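Shelving and storage, Brurkton store room

The Twal shelving went up in the back room on 25th August, in place of the old cupboards. It came as flat panels and clips, and Cengiz Erdem put most of it together in an afternoon - the corner clips took the longest. Bottles and small tubs are kept in this room. Boxes are down the hall. 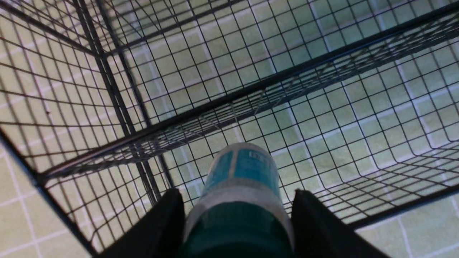 Cleaning supplies used to be spread over two rooms and were often bought twice. They now have one set of shelves and one list, taped inside the door. Labels face out where possible, and color helps when the print is small: a bottle with a bright turquoise-blue label and a dark green section at one end is easy to pick out against black wire mesh. Thin-necked bottles stay off the mesh and go on the solid boards by the sink.

The room is 608 on the building plan. Spare clips are in the drawer marked Zeltton, roughly 200 of them. More pictures will be added in December, when the second wall is done.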